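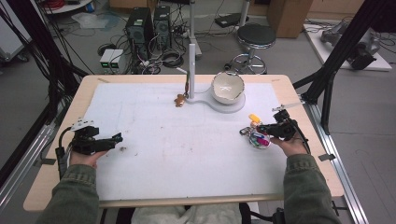 What is the Curkby Jar Guess?

It's a contest in which you look at a jar of small things, write down how many small things you think are in it, and are usually wrong. We hold it every November at the Curkby branch library, next to the returns desk. The closest guess wins the jar, its contents and a gift card to Wegener Hardware. The other entrants get to say they were going to write that number but changed their minds.

Who can enter?

Anyone who can hold a pencil and reach the entry box. You do not need a library card, although Kanokwan Luangrath at the front desk will try to sell you on one, and she has a very good record.

How much does it cost?

One dollar per guess. The money goes to the children's book fund. Last year it came to $278, which bought a shelf of picture books and one atlas that already has juice on it.

How many guesses can I make?

Three. We used to allow as many as you liked, until a gentleman from Sedelholm bought 80 slips and wrote down every number from 900 to 979. The jar held 1,568. We kept the money and changed the rule.

Can I pick up the jar?

No. You can walk around it, crouch in front of it, and hold your own jar up beside it if you brought one from home. People do. Picking it up leads to shaking, and shaking leads to the contents settling, and then everybody who guessed on Monday wants their dollar back.

What's inside it?

Depends on the year. We have used buttons, dried beans, erasers, beads and wrapped mints. The mints were a mistake. The jar was sitting by the radiator and by the second week they had become one mint.

Is there a trick to guessing well?

The standard method goes like this. Count how many items you can see along the bottom, going across. Multiply that by itself, then take off a fifth because the jar is round and your square isn't. Count how many layers there are from bottom to top. Multiply again. Write down the answer, look at it, decide it can't possibly be that many, and cut it in half. That last step is where most people lose.

If the items are lumpy, remember there's a lot of air in there. If they are flat, there's less air than you think. If they're beans, you have our sympathy.

Does averaging everybody's guesses really work?

It works better than it has any right to. When you have a lot of entries, the too-high people and the too-low people tend to cancel out, and the middle lands fairly close. This won't help you, as you can't see the other slips. The box has a lock on it, thanks to the same gentleman from Sedelholm.

Who does the official count?

Sakda Wannasri counts it once before the jar is filled and again after the contest closes. He sorts into piles of ten on a cookie sheet and does not take questions while he's doing it. If the two counts don't match, he does it a third time and we all stay out of the back room.

What if there's a tie?

The slip that went into the box first wins. Put the time on your slip. "Morning" is not a time. Neither is "before Doug."

I guessed the exact number. What do I get?

The same prize, plus a certain amount of suspicion. It has happened once, to a nine-year-old, who said she picked it because it was her locker combination with the dashes taken out. She was allowed to keep the jar.

If I go over, am I out?

No, this isn't a game show. Closest wins, over or under.

Do you accept guesses by phone or email?

We don't. You have to see the jar. There is a photo on the notice board, and you're welcome to study that too, but the slip goes in the box by hand.

Can I use an app?

If you want to. Two years ago someone used one called Trunel that was supposed to count anything you pointed it at. It said 3. We have nothing against it.

Are fractions allowed?

You wouldn't think this would need a rule. Whole numbers only. If an item is broken, Sakda counts the biggest piece and ignores the rest.

When do I find out if I won?

The box closes at 5 p.m. on the last Friday of the month. We call the winner that evening, so please write your phone number so that a person could read it. The winning number also goes up on the notice board, and you may stand in front of it and shake your head for as long as the library is open.

Can I donate things for next year's jar?

Please do. We need them small, clean, dry and all the same kind. Drop them at the front desk in a bag with your name on it. No more mints.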